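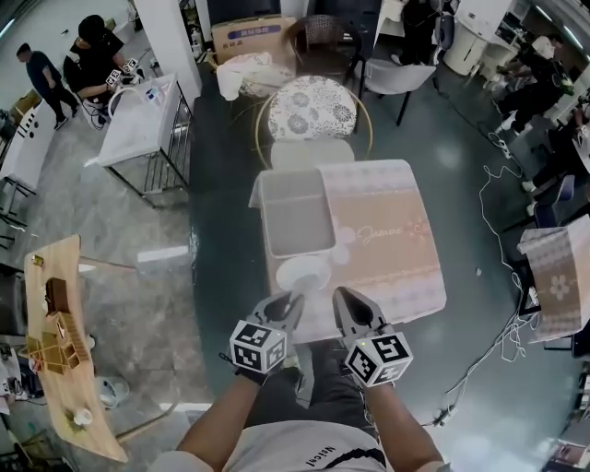
Tips for recording table tasks with hand-held grippers

June
By the Plarna workshop desk

Clear the table down to what the task needs. For a plate and a tray, that means a plate and a tray. Cups and phones left at the side end up in every recording and you will be sorting them out later.

If you use a tablecloth, pull it flat and clip it underneath. A jaw that catches a fold drags everything with it. Patterned cloths are fine, and we switch between plain and printed ones so the robot doesn't learn only one table.

Keep the marker cubes clean and facing outward. Wipe them with a dry cloth before each batch. Don't let a sleeve hang over them. Short sleeves are best.

Thin gloves help over a long session. Buy a size that fits tight at the fingertips, or you'll squeeze late.

Approach a plate from the rim, with the jaws low and nearly level. Close, wait a beat, then lift. People rush the close. Go at half the speed you would use with your bare hands, and keep that speed the whole way to the tray.

Use both hands only when the task calls for it. The idle gripper should rest in the same spot every time, open, a few inches above the cloth.

If you drop something, stop and mark the take as bad. Don't pick it up and carry on, unless you are recording recoveries on purpose. We keep those in a separate folder.

Move the plate between takes. A few inches is enough. Turn the tray now and then too.

Takes should run under 43 seconds. We aim for 245 good ones per task in Trarker and usually need around 3 days to get there. Rest your wrists after every 7 takes.

Cables: tape them down or run them along the wall. The Soltorano room has two tables close together and the leads cross the walkway, so tape them before anyone starts.

Charge both grippers overnight. Label left and right with a paint pen on the handle, never on the cube.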